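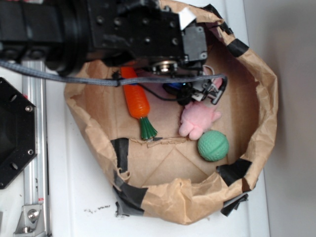

A brown paper bag, opened wide with the rim turned out and held with black tape, on a white tabletop.

Paper bags replace plastic tubs for small toys at Momia lending rooms

The Momia toy library has stopped sending small toys home in plastic tubs and now packs them in brown paper bags. The change took effect in February at both of its lending rooms, Prellia and Ruotsalainen, after a winter in which tubs came back cracked, without lids or not at all.

Momia lends toys to families for up to 300 days a year, closing only for holidays and stocktaking. The last stocktaking listed 1,027 small items, a group that takes in anything short enough to fit in an adult's hand: cars, animals, blocks, play food and figures. Larger toys, puzzles and board games are not affected and still go out in their own boxes.

Under the new system each loan of small toys goes out in a plain kraft bag with a flat bottom. Before the toys go in, the top is rolled down and turned outward so that the bag becomes a low bowl. Strips of tape keep the rim from springing back up. Families can set the bag on a table or on the floor and see what is in it without tipping everything out.

Staff at the Prellia room said the height of the rim took a few tries to get right. A bag left at full height tends to fall over when a child reaches in, and one rolled too far lets the toys slide out. They now roll the sides until the bag stands by itself, then press the bottom flat from the inside with one hand. Creases in the paper do no harm, and a bag with a small tear can go out again if the bottom is sound.

Black tape was chosen because the rooms already had it in stock. Clear tape was tried first but was hard to find when it was time to peel it off, and bits of it ended up in the paper recycling. Borrowers are asked to remove all tape before recycling a bag at home.

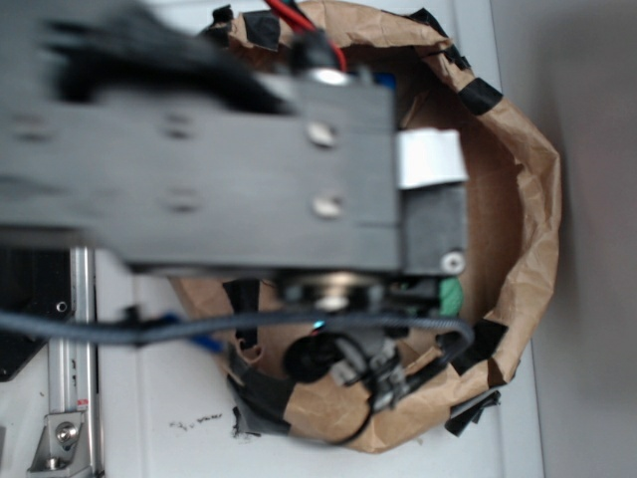
The rim of an open kraft bag, folded over into a thick collar on the right side.

The bags come from Flanosix, a packaging supplier that also provides the rooms with mailing envelopes. Momia did not give a price per bag but said the cost for the year will be lower than what it spent replacing tubs and lids. The tubs still in good condition have been kept for the sand and water toys, which can't go out in paper.

Each loan is limited to 2 bags per family. A list of the contents is stapled to the borrowing card instead of the bag, after several lists were lost in the first week when the bags were thrown away. Toys can be returned in any clean bag or box – the original does not have to come back.

Returned toys are checked against the card, wiped down and sorted onto open shelves. Bags that come back in usable shape are unrolled, folded flat and kept under the front counter. Most can be used a second time, according to the lending desk at Ruotsalainen, although the fold lines get softer and the rim needs more tape.

Reaction from borrowers has been mixed. Some parents told the desk that the bags are easier to carry on the bus and take up less room in the hall closet. Others miss the lids, particularly those with a dog or a crawling baby in the house. For those families Momia has set aside a number of cloth sacks with drawstrings, which can be requested at checkout for no extra charge.

The rooms are also asking for donations of clean, unprinted grocery bags. Bags with handles are fine, as the handles can be folded under when the top is rolled. Bags that have held meat, fish or anything greasy can't be used.

Donations can be left at either room during opening hours. Momia plans to look at the system again after the summer break, when it will decide whether to use the same bags for dress-up accessories and small musical instruments.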